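Skip to content
Home
Older posts

The workstation that ate my December

So the old tower is open again. I paid $113 for it when the Flimine office cleared out its back room, and at the time I thought that was a steal (I still mostly think so!). It's a big grey workstation, heavy as a fridge, and it's been sulking beside my desk for months while I told everyone I'd get to it after the holidays.

Well, I got to it. Side panel off, cup of tea a safe distance away, favourite playlist on.
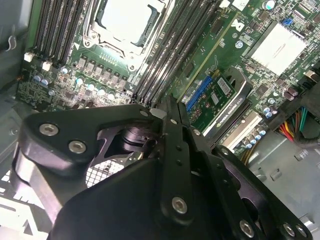
My plan was to go slowly. I have a terrible habit of pulling things apart in one excited burst and then spending the evening wondering which screw lived where, so I've started using an old muffin tin, one cup per job. It works a treat. I also wrote the order of everything on the back of an envelope, which I then used to mop up tea, so maybe go with a proper notebook.

The manual was a whole other adventure. The only copy I could track down was a scan on the Zwahlen forum, 302 pages long, and the bit about memory was sideways. I read it with my head tilted like a confused budgie. Good diagrams though, once you get your neck used to it.
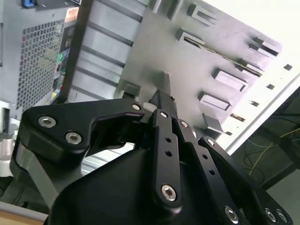 Dust is my real enemy in this house. Between the dog and the gravel road out front, anything with a fan in it turns into a vacuum cleaner, and I've lost one power supply that way already. The rear panel on this case is a big grid of little square vent holes, lovely for airflow and a magnet for fluff, so I bought a soft paintbrush just for that job. Brush first, then the air can in short puffs, and do it outside if the weather lets you. My neighbour reckons a makeup brush is better. I'm not giving up mine to find out!

After that I had a long sit and a think about what I want the thing to do. Photo backups, mainly. There are 2,293 pictures from the Murnetance trip alone, and they're all living on one tired laptop, which makes me nervous every time it makes that clicking sound.
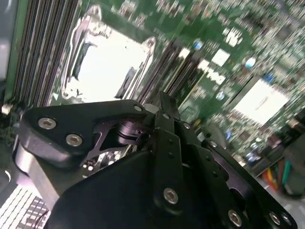
Zerkero Home Computing Club – Members' Blogs

If any of you at the club have spare drives in a drawer, I'd love to hear from you. I need 2, ideally the same size, and I'm happy to pay in lemon slice or actual money. I'm also after opinions on whether to mirror them or just copy everything across by hand once a month, which is what I do now (when I remember).

Next job is finding a monitor cable in the box of cables. Wish me luck.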